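Thread on what's changed for us at Mukholm now that part of the packing line is automated. I work on the bench side, so this is the view from there.

The Drokora arms went in at Drullbridge in April. Two of them, both on carton loading. Before that it was 13 people a shift on loading. Those people still work here, but the jobs are different.

Loading now means keeping the arms fed and clearing jams. It's easier on the back. It's also duller — several people have said so to the managers, me included.

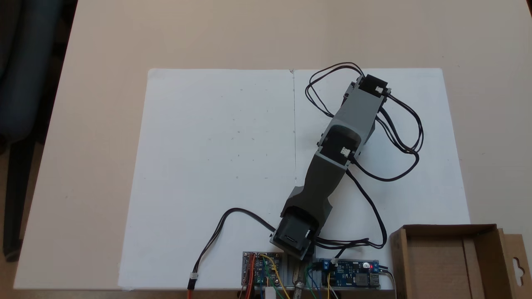
Last changed: January 9, 2025

Small arm on my bench, three black servos and a foam board under it. We use this one for trying out moves and for teaching people the wiring. The red light on the blue power board is the first thing I get new starters to look for.

Thijs Cuypers came over from loading and does two afternoons a week at the bench. He'd never used a screw terminal. Now he does most of the cable checks on nights.

Pay is the sore point. Bench work is graded higher, minding the arms isn't, and Tam depot settled theirs differently. We've asked for the same terms.

Best night so far was 788 cartons on one arm. The target went up the week after — people noticed.

Next round of bench training is open to anyone on loading. Put your name on the sheet by the canteen door.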